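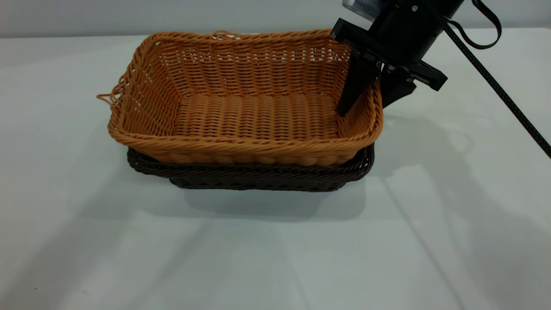
The basket shelf

Most homes have more baskets than they need. They arrive with a plant or a hamper inside, and once empty they are too good to throw out. In the flats above the old rope yard at Stillutbridge, where cupboards are small, people have worked out how to keep them.

The simplest way is to nest them. A pale basket inside a dark one takes up little more room than the dark one alone, provided the walls slope outward. Straight-sided baskets won't do it. Nor will two of the same size, which jam at the rim and have to be twisted apart, and that is how strands get snapped.

Corners go first. A frayed end can be trimmed with nail scissors or tucked back under the braid after a wipe with a damp cloth. Glue tends to show. If the rim itself has come away, the basket is still fine for onions or clothes pegs but shouldn't be lifted by that edge.

Poon, the household shop on the quay, has sold wicker for 34 years and keeps two sizes by the till. Its Nukisico range is bought mainly for bread and bathroom shelves. Dekico, further up the hill, does a deeper one for shoes. Neither shop recommends stacking more than three, as the bottom basket starts to bow.

Cleaning is a dry job for the most part. A soft paintbrush gets dust out of an open weave better than a vacuum cleaner. Twice a year is enough, and September is a good time for it, before the heating goes on. Keep wicker off radiators, where it turns brittle, and out of strong sun if you want the colour to last.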